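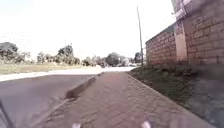
A Morning at the Podutura Paper Mill Open House

Home | Trips | Towns | Archive | About
Search this site Go
Posted in November by the editor

Podutura opens its mill in Closusbridge to visitors twice a year. I went to the fall one. The doors opened at 9 a.m. and I got there early, walking from the bus stop along a brick sidewalk that runs beside the road.

Sign-in was at a folding table inside the gate. Everyone got a visitor badge, foam earplugs and safety glasses. Open-toed shoes are not allowed, and one couple had to go back to their car to change.

The tour starts in the pulp room. The mill no longer handles logs. It buys pulp in dry sheets and also takes in office waste from Asorton, a print shop across the river. Both go into a large tub with water and get beaten until the mix looks like thin oatmeal. The smell was milder than I expected - wet cardboard, mostly.

The paper machine is in the next building. It is 198 feet long and was running cream-colored book paper. You walk the full length of it on a raised walkway. The wet end is loud and humid, and the dryer section is hot enough that most of us took our coats off. Our guide used a headset, but I still missed much of what was said about the felts.

A full roll off the end weighs around 3,110 pounds. They let us watch one get lifted off and moved to the cutter, where it is trimmed and split into smaller rolls. Scraps from the trimming go back to the tub.

The last stop was the sample room. Magbanua, the bindery that buys a lot of the book paper, had set up a table with blank notebooks for sale. I bought 2. There was coffee, and a box of offcuts you could take home for free.

The whole visit took most of the morning. Parking by the gate fills up early, so use the lot behind the warehouse or take the bus. The walkway has stairs at both ends and no elevator. Kids under ten can see the pulp room and the sample room but not the machine hall. The next open house is in the spring, and sign-up is at the mill office.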